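4.2 Color choice and the pace of work in the Wondbridge stairwell

The stairwell mural at Wondbridge was the piece we most looked forward to studying, and it gave us far more than we had hoped for. Thérèse Leclerc designed it as a single long river running up three flights, and she left the color of each bank open until the students had lived with the pencil outline for a while. That one decision shaped nearly everything we recorded afterward. People stopped on the landings to argue about greens! They left notes taped to the wall, and Leclerc kept every one of them.

We sorted the notes by hand. Of the 1000 we could read in full, a large share dealt with color alone, and many of the rest mixed color with memory: a grandmother's kitchen, a bus seat, the water at a lake in February. Kirsten Fortin and Lorne Lavoie coded the notes separately and then met to settle the ones they disagreed on. Their talks were some of the liveliest of the project, and we have kept their comments with the coded set (see Section 6).

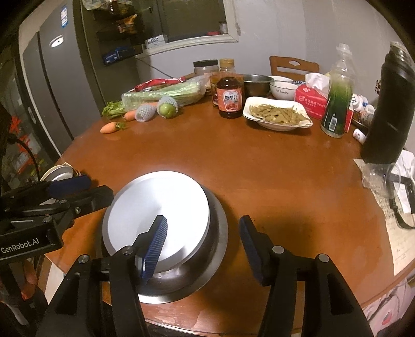
Figure 3. Round wooden table with an upturned stainless steel bowl, a small stack of metal cups, and grippers with blue pads.

What surprised us was how early the strong opinions came. We had expected them near the end, once the paint was up and there was something finished to like or dislike. Instead, the notes came thickest while the wall was still mostly outline, and they slowed as each bank was filled in. Leclerc told us she had seen the same thing on her earlier panel at Pludholm, where she painted the background first and heard very little from anyone.

The tile border tells a different story, and a lovely one. Otis Dvorak cut and set it in the upper flight, using 3903 pieces from his own stock, and he worked mostly in the evenings when the building was quiet. Few notes mention the border at all. Yet in our 37 interviews it came up again and again, often before the river did. Students described running a hand along it on the way to class. One said she knew which floor she was on by touch.

We take this as a good reason to use both notes and interviews when studying public art in schools. The notes caught what people wanted to change, while the interviews caught what they had grown fond of. Brock Gagnon's study of the Zacharias courtyard used notes only, and we would love to see someone go back there and talk with the people who cross it every day.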